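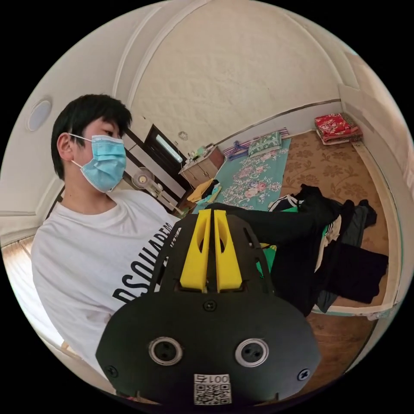
Sorting a bedroom's worth of clothes takes longer than most people plan for, and most of that time goes to deciding, with the folding coming a distant second. The pages on kitchens and hallways are kept separately. What you wear for the job matters more than you would expect. A loose short-sleeved T-shirt like the white one here is about right, as you bend and reach for hours and a bedroom warms up fast. A face mask is worth having too, as anything that has spent the season at the back of a closet gives off dust and lint when you shake it out. Keep your eyes on the piece in front of you and leave the rest of the pile alone until you get to it.

We use the bed as the work surface in every bedroom. It is the right height for most adults, it is soft enough that zippers and buttons don't get scratched, and it has to be cleared by night, so the job gets finished. Make the bed first and pull the cover flat. Then bring the clothes over one armload at a time. Vibeke Vídalín set up the order we follow: heavy pieces, then pants, then tops, then everything small.

Heavy pieces go first because they take up the most space. Close the zipper, empty the pockets, lay the piece on its front and bring the sleeves in. Fold the bottom third up and the top down over it. Padded clothing should not be pressed hard or tied with string. Leave the air in it and give it a shelf of its own, or hang it on a wide hanger if the closet rod is strong enough. The rod in this room is a Flinitz, 67 inches long, and it holds the winter coats without sagging – the old one did not.

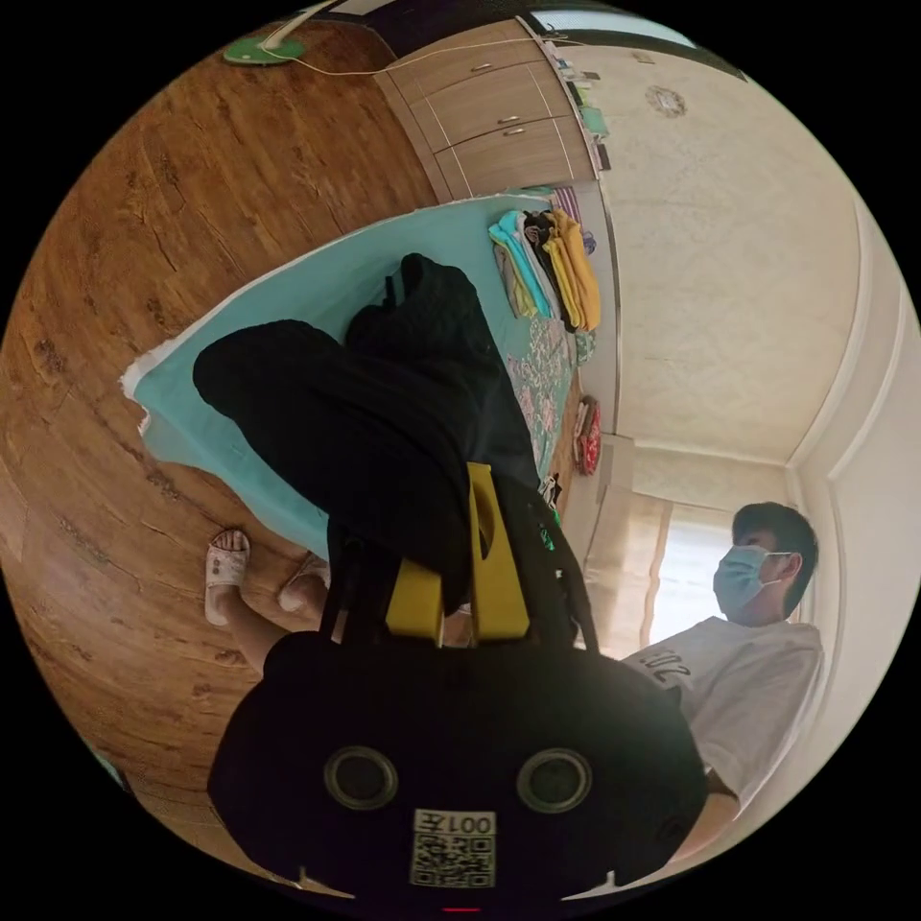 Should winter jackets be washed before they are put away?
Wash them if they were worn at all during the season, and let them dry completely before folding. Sweat and skin oil that can't be seen in spring will show up as yellow marks by fall. If the care label says dry clean only, air the jacket on a hanger overnight and take it to the cleaner before storing it.

Bedding gets done on the same day. Sets stay together, with the sheets folded inside one of their own pillowcases, so that a full change of linen comes off the shelf in one piece. Gunhild Stougaard labels the pillowcases with a cotton tag and a laundry pen. Spare covers go on the top shelf and the ones in use go at waist height.

Ottmar Sauerland built the shelves in August. They are plain pine boards on Räsänen brackets, set far enough apart for folded sweaters with a hand's space above. He left the lowest one loose so it can be lifted out when long boots need the room. The drawers under the window are older and came from the Ivell place. They stick a little in damp weather, and a rub of candle wax along the runners takes care of it.
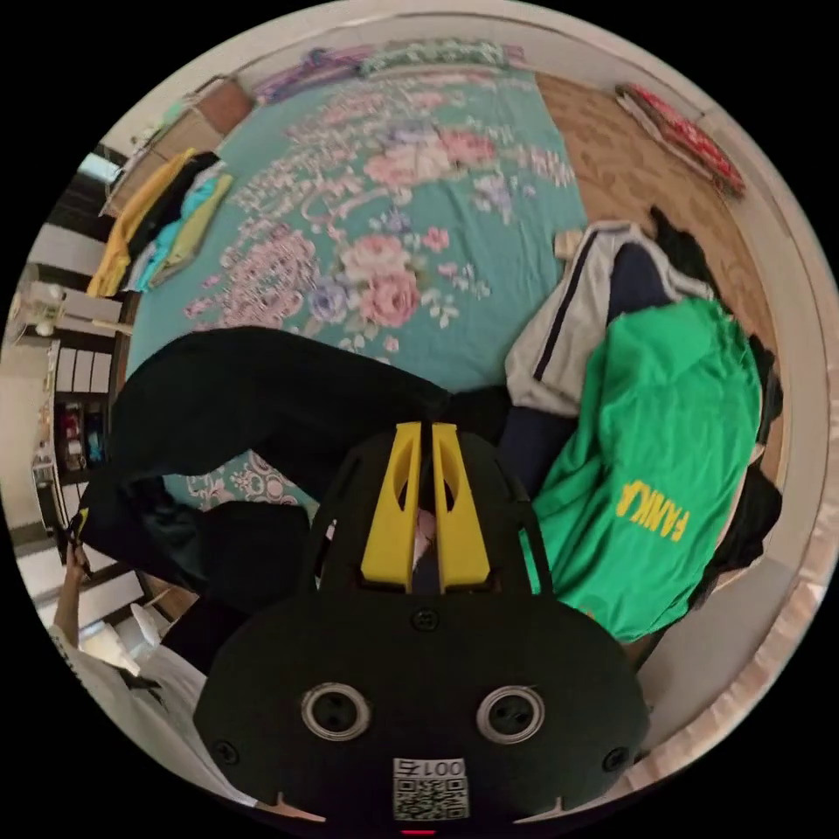 Pants are the easiest thing in a closet to fold and the most often done badly. Hold them by the waistband, bring one leg over the other and smooth the seat down so it doesn't make a lump. Then lay them out full length before you go any further. The black pair is at that stage on the floral bedspread, with one leg over the other and the fold lines still to come. Fold from the hem to just below the waistband, then in half or in thirds depending on the depth of the drawer. Stood on edge, they can be pulled out singly without disturbing the row.

Dark pants should be sorted in daylight if you can manage it. Black and navy look the same under a ceiling lamp, and a navy pair filed with the black ones may not be found again until spring. Check the knees and hems for wear at the same time. Anything that needs a stitch goes into the mending bag by the door, and Noreen Ó Súilleabháin collects the bag when it is full.

Keep 2 bags going besides that one, for giveaway and for rags. Tie the giveaway bag shut as soon as it is full and carry it down to the car.

Page updated 12 November 2022. The next gallery in this set covers the linen closet on the landing.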